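PC Hardware Fundamentals
Unit 3: Thermal Design and Airflow in Desktop Systems
Instructor: Olga Calado. Lab sections: Rodrigo Magalhães (Friday), Estela Insaurralde.

Read this handout before the lab. The worksheet is separate and is collected at the door.

3.1 Where the heat goes

Nearly all electrical power drawn by a desktop system leaves it as heat. The processor and graphics card account for most of this under load. The chipset, voltage regulators, memory and drives make up the remainder, and the power supply adds its own conversion losses.
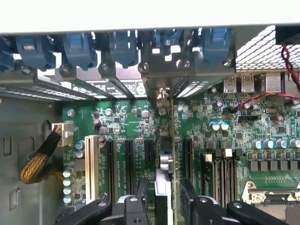
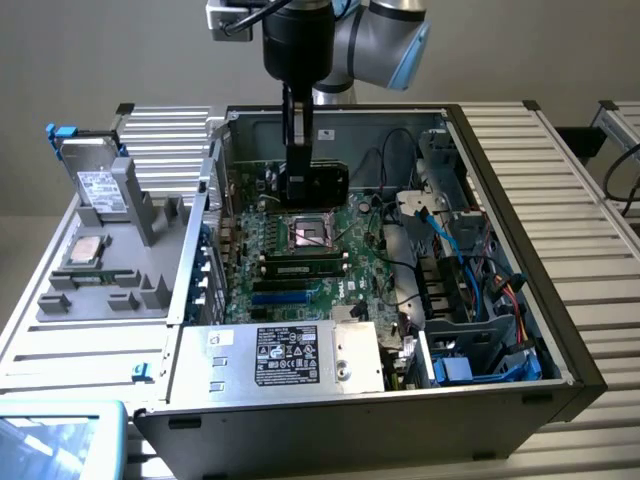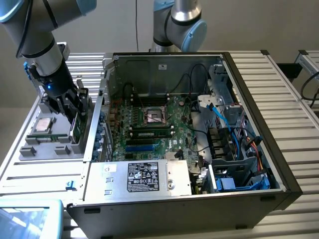 Figures 3-1 to 3-3. Open desktop chassis: expansion slots and mesh grille (3-1), interior with CPU socket and memory (3-2, 3-3).

3.2 Thermal resistance

Heat flow through a cooling path is treated like current through a resistor. Temperature rise equals power times total thermal resistance:

T(junction) = T(ambient) + P x (R1 + R2 + R3)

R1 is junction to case, R2 is the interface material, R3 is heatsink to air. All are in degrees C per watt. "Ambient" means the air entering the heatsink, which in a closed case is warmer than the room. Using room temperature here is the most common error on the worksheet.

Worked case: P = 66 W, R1 = 0.20, R2 = 0.10, R3 = 0.30, intake air at 35 C. Total resistance is 0.60, the rise is 39.6 degrees, and the junction sits at 74.6 C.

R2 looks small but varies most with workmanship. A thick layer of paste conducts worse than a thin one; the paste is there to fill surface voids, and metal contact should do the rest.

3.3 Airflow

The air needed to carry away a given load depends on the allowed rise between intake and exhaust. At sea level:

Flow (CFM) = 1.76 x P (W) / rise (C)

For 374 W and a 10 degree rise, the result is 65.8 CFM. This is delivered flow. The number printed on a fan's box is free-air flow, measured with no obstruction, and a fan in a case will always move less.

Obstructions include filters, drive cages, cable bundles and the vent pattern itself. What matters in a vent is the open area ratio - open area divided by total area. Vented slot covers add a small exhaust path. Missing slot covers may let warm exhaust air back in, depending on case pressure.

3.4 Side panel on or off

Removing the panel often lowers graphics card temperature and may raise the temperature of passively cooled parts, which depend on front-to-back flow. Record panel position with every reading.

Further reading: Salgado and Mota, lab manual, chapter 3 (Plendport edition). The older Stitadbridge edition uses different symbols for R1 and R2.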